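Kedness grape weekend returns in September

2 August 2022 – The Kedness grape weekend will be back in September, with growers selling red and green table grapes from the market hall on Bresten Street. Organizer Niamh Mac Carthaigh said 377 people came last year.

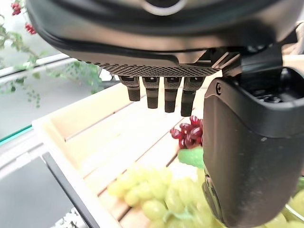 Grapes will be sold by the bunch, and shoppers can fill a wooden crate to take home. Crates carry a deposit of $2, paid back on return. The first 200 visitors get a free tasting plate.

Jutberg Orchards and the Ní Mhurchú farm have both booked stalls – a third grower has yet to confirm. Parking is behind the hall.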